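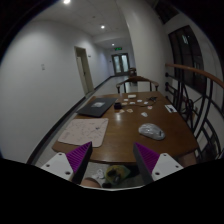

Indasside Meeting Table, 3000 mm

Order code: IND-3000
Made to order in our Vutbridge workshop

The Indasside is a long, narrow table for offices, libraries, reading rooms and wide corridors. It was first drawn up for a hallway job where a normal boardroom table would have blocked the way through, and it has stayed in the range because people kept asking for it. It seats eight with room for papers, or ten if nobody minds elbows.

The top is solid European oak, finished in the colour of your choice. We glue it up from full-length staves, so there are no finger joints along the surface. The edge comes with an 11 mm radius as standard. A square edge can be had at no extra cost, but it marks more easily and we don't recommend it for places with a lot of foot traffic.

Two frames are available. The Lostitz is a plain four-leg frame in powder-coated steel, with the legs set in from the corners. The Flores is a pair of solid oak trestles joined by a single rail, which gives more knee room along the sides but less at the ends. Both take the same top, and the fixing holes match, so a frame can be changed later.

Specification

Length: 3000 mm
Width: 900 mm
Height: 740 mm
Top thickness: 32 mm
Clearance under Lostitz frame: 680 mm
Clearance under Flores rail: 298 mm from the floor
Feet: adjustable, up to 15 mm
Weight: varies with frame, please ask
Delivered in: three parts (top, frame, box of fixings)

Finishes

Natural oil
Warm brown, satin lacquer
Warm brown, gloss lacquer
Dark brown, satin lacquer
Black stain, oiled

Gloss lacquer is the easiest to wipe down and the hardest to repair. Oil is the other way round. A scratch in an oiled top can be sanded and re-oiled on site in an afternoon, while a deep scratch in gloss usually means the whole top comes back to us. For shared spaces where cups are left standing, most customers go for satin.

Timber samples are 100 mm square and free of charge. Oak varies from board to board, and the sample will show the tone of the finish but not the exact grain of your table.

Options

Cable slot with brush strip, centred or at one end
Under-top cable tray, Lostitz frame only
Felt pads in place of adjustable feet
Matching bench, 1400 mm, sold singly

Cable slots are cut before the top is finished, so please settle the position when you order. We can't add one afterwards without refinishing.

Getting it in

The top comes as one piece and doesn't fold or split. Please measure doorways, lift and any turn in the stairs before ordering. A straight corridor is rarely a problem. A half-landing often is. If the top won't fit, we can make it in two sections with a bolted joint underneath – this leaves a fine line across the middle.

Assembly takes two people and a 6 mm hex key, supplied. Lay the top face down on the blanket it was wrapped in, fit the frame, then turn the table over with one person at each end. Don't drag it on the feet.

Care

Dust with a dry cloth. Wipe spills straight away and use a damp cloth with a drop of washing-up liquid for anything sticky. Avoid spray polish on all finishes, and keep the table away from radiators. Oiled tops need a fresh coat in the first May after delivery and once a year from then on. A tin of the right oil is packed with every oiled table.

Tighten the frame bolts after the first month. Wood settles as it gets used to the heating, and a slight wobble at this stage is normal.

Price and lead time

Lead time is 11 weeks from confirmed order. Prices depend on frame and finish, and we quote for each job including delivery. The matching bench is £492 in any finish. Returns aren't accepted on made-to-order tables unless there is a fault.

To ask for samples or a quote, give the order code, frame and finish, and the floor the table is going to.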